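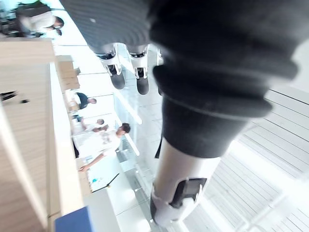 How to Darn a Hole in a Knit Sleeve

Last updated: March

22 shares | 2 comments

Elbows and cuffs go first on almost any sweater. A darn won't make the hole vanish, but it will close it up, and a decent one lasts as long as the rest of the sleeve. The method below is a plain woven darn. It works on wool, cotton and most blends, and you don't need to know how to knit.

Set aside an evening for your first one. A hole the size of a quarter is a good place to start. If the hole is bigger than the palm of your hand, use a fabric patch.

What you need

- A darning needle with a blunt tip and a large eye
- Yarn close to the thickness of the sweater yarn
- A darning mushroom, or something smooth and rounded to work over
- Small sharp scissors
- A piece of contrasting sewing thread for marking

I use an old Alletti mushroom I bought at a yard sale, and before that I used a light bulb, which works but gets slippery. An orange is all right for a sock. For a sleeve you want something with a flatter top, like the bottom of a small jar.

Choosing the yarn

Thickness matters more than color. Yarn that is too thick makes a hard lump that rubs at the elbow, and yarn that is too thin wears through in a season. If you can't find a match, go slightly thinner and use it doubled. Mending wool is sold on small cards, but a 200-yard skein of fingering yarn costs little more and will cover you for years. Litari makes one in gray that suits most of what I own.

Check the fiber too. Wool on wool is easiest, as it grips itself. Don't use untreated wool on a cotton sweater that goes in a warm wash, or the darn will shrink and pull the fabric in around it.

Preparing the sleeve

Wash the sweater first and let it dry flat. Dirt in the fibers makes them brittle, and if there are moths you want to find out now. Orsolya Sipos, who taught me to mend, also put anything with moth damage in a sealed bag in the freezer before she let it on her table. I do this with wool and skip it with cotton.

Turn the sleeve right side out and slide the mushroom up inside until it sits under the hole. The fabric should lie smooth over it. Do not stretch it. If you darn over stretched fabric, the patch will sag once you take the mushroom out.

Trim away only the fuzz and the truly loose bits. Leave any open loops alone, since you will be catching them with the needle. Then run the marking thread in a square outside the hole, far enough out that you are in sound fabric on every side. Hold the sleeve up to a window if you're not sure. Thin spots show up as lighter patches, and they should be inside the square.

Working the first set of threads

1. Thread the needle with a piece of yarn as long as your arm. Don't tie a knot.

2. Start at the lower right corner of the square. Run small stitches straight up through the sound fabric, going under one bit of yarn and over the next. Leave a tail as long as your finger.

3. At the top of the square, turn and come back down right beside the first row. Leave a tiny loop at each turn. The loop gives the yarn room to shrink in the wash.

4. Keep going, row by row. When you reach the hole, stitch up to the edge, carry the yarn straight across the gap, and pick up the stitching on the far side. Catch every open loop you come to.

5. Continue past the hole until you reach the left side of the square.

The threads over the hole should lie flat and even, with no slack. If one is loose, ease it along with the needle tip before moving on.

Weaving across

6. Turn the work a quarter turn. Start again at a corner, with a new piece of yarn if you need one.

7. Run through the sound fabric as before. At the hole, weave over one thread and under the next.

8. On the way back, do the opposite. Where you went over, go under.

9. Push each row snug against the last with the side of the needle. Pack them close enough that you can't see the mushroom through the gaps.

10. Finish at the far edge of the square.

If you lose your place, stop and look at the last row before pulling the yarn through. Taking out one row is easy. Taking out five usually means splitting the yarn.

Finishing

Pull out the marking thread. Turn the sleeve inside out, weave each tail back through a few stitches on the wrong side, and trim. On slick yarn leave the ends a little longer.

Lay a damp cloth over the darn and press lightly with a warm iron. Lift and set the iron down; don't slide it. Use low heat on blends.

Problems

The darn puckers. The rows were pulled too tight, or the turning loops were left out. Light puckering may ease after a wash.

New holes open along the edge. The square was too small. Darn again over the top, starting farther out.

The elbow feels stiff. The yarn is too thick. It softens some with wear, but on a fine sweater I would take it out and redo it.

The cuff is frayed along the edge. A woven darn is hard to do there. Work blanket stitch along the edge first, then darn above it.

Comments (2)

Csaba Magyar
Would this work on a sweatshirt? Mine has gone at both elbows and the fabric is pretty thick.

Consuelo Tamayo
I did one on a sweatshirt with embroidery floss, all six strands. Used a sharp needle because the blunt one wouldn't go through. It's held up fine so far.

Sign up for our newsletter to get new mending guides by email. You can unsubscribe at any time.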